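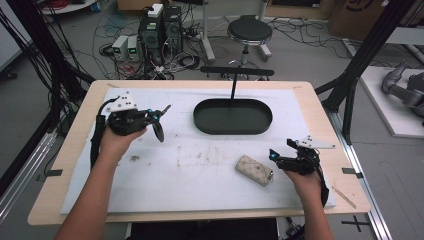 Livari Courtside Scorebook

Spiral bound, 146 pages, two pages per game so home and visitor sit side by side when it's open flat.

We redid the running score this season and we love it! Shahab Ahmadpour keeps the book for a girls' varsity team and he kept running out of room in overtime, so there are now 2 extra columns after the fourth quarter (plus a wider spot for technicals). The foul boxes are bigger too, and you can fill them in with a dull pencil and still read them on the bus home.

Silvana Rangel drew the new shot chart on the back of each sheet. It has the high school three-point line, and it's so much nicer to use than the old one.

Paper: heavy, off-white, takes pencil or pen
Cover: wipe-clean, navy or green
Roster lines: 15 per team
Item no. 2286

Goes with the Brilum clip pencil and the Gokelow bench bag. Refill rosters ship from December.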